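Ticket: Shared printer at Ashworth drops off the network
Opened by: Zuleica Leite
Status: Resolved
Priority: Normal

Original report
The label printer in the back office stops taking jobs during the morning. It shows as offline on both desktops but the panel on the printer still says Ready. Turning it off and on brings it back, then it goes again, usually before lunch. We print price labels and class handouts from it, so both are backing up. Started in June after the new router went in.

Log

9:10 - Called Zuleica. Printer is wired, router is the Zatari unit supplied with the new line. Asked her to leave the printer in its failed state next time so I can look at it before anyone restarts it.

10:45 - Failed again. Remote session to the front desktop. Ping to the printer's saved address gets replies, but the web page that comes up at that address is the login for the door camera recorder. So two devices are trying to use the same address.

10:58 - Router hands out addresses from 100 up. The printer was set by hand to end in .100 under the old router, which started its range higher. Whichever device wakes up first in the morning takes the first free address, and that is the printer's.

11:20 - Changed the printer to end in .5, outside the range. Updated the port on the front desktop. Test page OK. Sent a color handout from the Kosanlow class folder as well, as it is the largest file they print regularly.

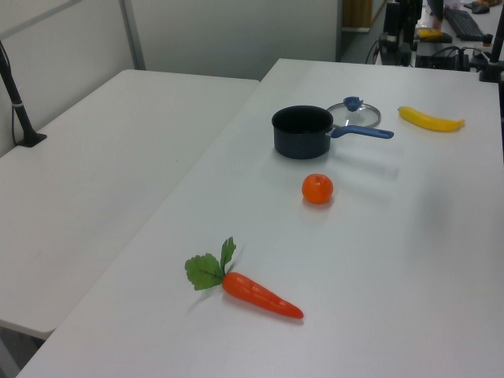

Play food and cookware on a white table.

11:31 - Handout printed in full, no stall. Color looks a little flat, but Zuleica says it was like that before. Not part of this ticket.

11:40 - Second desktop still fails. It was using a different port type, left over from the Asusine driver package. Removed the old printer entry, added it again with the new address. Prints now.

13:05 - Zuleica reports that scan to folder has stopped. Error on the panel is "cannot connect to server". The file share is fine from both desktops. The printer had lost its DNS setting when I changed the address - my mistake, I left the field blank. Filled it in and tried again. Scan arrived in the folder.

13:20 - Checked the firewall on the front desktop while I was in there. Port 445 is open to the local network only. Left as is.

Next morning, 11:50 - No dropouts. Recorder and printer both reachable. Zuleica agrees to close.

Cause: address conflict after router change.
Fix: fixed address moved out of the router's range, ports updated on both desktops, DNS re-entered.
Follow-up: the address sticker on the printer still shows the old number. Zuleica will replace it.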